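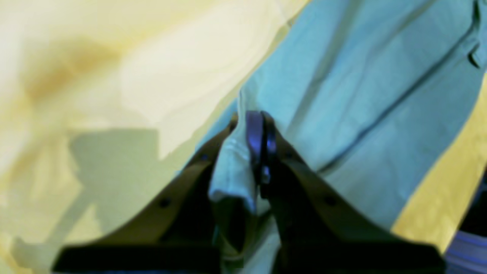
Does the "pinch and flip" shirt fold really save any time?

Asked by Blair Moncrieff, 2021-03-05

My sister swears by that fold where you pinch the shirt at two points and flip it over itself. I've tried it on 11 T-shirts and every one came out crooked. The video I learned from has over 600 comments saying it's life-changing, which makes me trust it less. Am I doing something wrong, or is it just a trick that looks good on camera?

Musyoka Kimaro
It works if the shirt is flat first. Most people skip that. Smooth the whole thing out and get the side seams lined up. 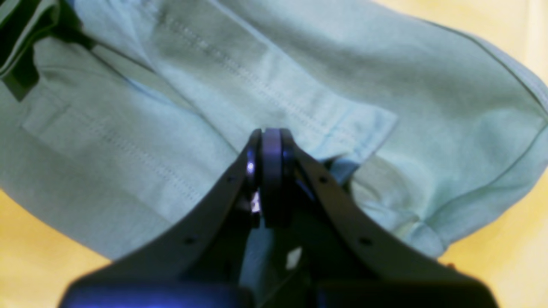
The double stitching at the hem or cuff is a better guide than the edge of the cloth, which curls on thin cotton. Even so, I doubt it beats a plain fold in thirds by more than a second or two. I went back to thirds in May and don't miss it.

Hamish Dow
just roll them

Ruaridh Galbraith
Rolling is fine for a suitcase, but in my drawer they unroll. My guess is you're grabbing too much fabric – take a small fold near the hem and lift slowly.
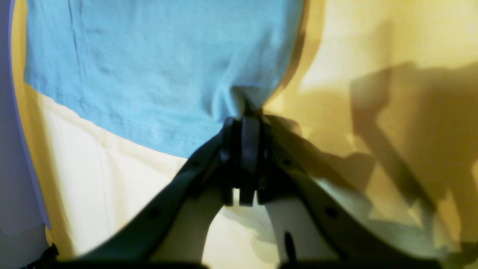 Light blue fabric pinched near the hem

If it's still crooked after that I'd blame the shirt. Cheap ones twist in the wash and no fold fixes it.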